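Small refurb shop, first arm – what should we be budgeting for?

Forum: Automation on a Budget > Buying and Planning

sumdale_selorm
Nov 25, 2025
Hi everybody, long time reader and finally posting! I help run the computer refurb side of Sumdale, and we've got approval in principle to put one arm on desktop teardown next year. We pull drives, memory and cards, and the cases go out for scrap. The arm itself I've more or less settled on. What I can't get a feel for is everything around it. My boss wants one number on one sheet of paper and I keep finding new lines to add to it. So far I have the arm, a gripper, a table, and 900 dollars for fixtures, and that last one I pretty much made up on the drive home. What am I missing, and what would you spend less on?
– Selorm Odoi

riltandale_bench
Welcome, Selorm! You're asking before you've signed anything, so you're already ahead of where I was. My advice is to take that fixture money and at least double it. We planned ours as a one-time purchase and it has turned into more of a monthly bill. We're on our fourth tray. The first three were fine for the machines we had on the shelf the week we drew them, and then a pallet of something else came in, and there went another afternoon with calipers.

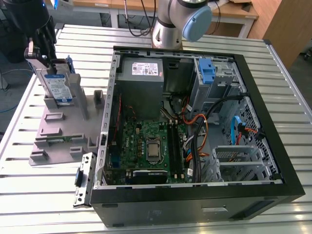

Fixtures are where I'd start your sheet, before the arm even. Every part that comes out needs a place to go that the arm can find again, and every part is a different shape, so you end up paying for a lot of little blocks and posts. A hard drive standing on edge wants one kind of slot and a thin strip of circuit board wants another, and both have to live on the same gray tray within reach of the case. Then there's the table. We went with slatted aluminum so things can be bolted down and moved later, and I have never once regretted the money. I did regret the cheap one we had before it.

old_fidham
I'll disagree a little, with love. Four trays tells me you were automating too wide a mix. At Fidham we sorted the incoming pallets first and only sent 5 case models to the arm, and everything else stayed with people and screwdrivers. Our fixture spend for the whole first year came in under what Selorm has down. I'd put the money into sorting space and a decent rack and leave the tray budget where it is.

riltandale_bench
Fair, but you had a supplier who sent you the same office towers by the truckload! Some of us get whatever the school district cleaned out in August. If I limited the arm to five models it would sit there most of the week, and then try explaining that to the person who signed for it.

tdogbe
Theophilus Dogbe here, I do purchasing for a couple of shops our size. You're both right for your own buildings, I think. Selorm, before you argue trays, go pull a few months of intake and see how mixed it really is. That's free and it settles most of this.

Things I'd add to your sheet:
Second set of gripper fingers, bought with the first
Install and training, quoted separately so you can see it
Cable management (everybody forgets, then a hose gets snagged)
Guarding or a safety review, whichever your insurer asks for
Someone's time, real hours, for the first 11 weeks

The last one is the big one. People budget for the machine and then pull their best tech off the floor to babysit it, and it never shows up on anyone's paper.

old_fidham
Agree on the hours. I'd skip the second set of fingers until you break the first, though.

tdogbe
And when the lead time is a month and you're down the whole while? Buy the fingers.

aidoo_parts_guy
Jumping in to say don't forget power cables and all that spaghetti inside the case. We use our arm for lifting and placing, and a person still does the unplugging. If your plan has the arm doing every step, your number is too low, maybe by a lot. Ours only started to make sense on paper once we wrote down which steps stayed with people.

sumdale_selorm
Oh, this is so helpful, thank you all. I hadn't thought about splitting the steps that way, and I think it may save the whole proposal (I had the arm doing the connectors, yikes). I'll pull the intake sheets this week. My gut says we're closer to Riltandale than Fidham, so the fixture line is going up either way. Does anybody have a feel for used arms? My boss is going to ask.

riltandale_bench
Used is fine if the controller comes with it and somebody will let you watch it run first. Ask for the service record too. And put your saved money in trays!

old_fidham
Sorting racks.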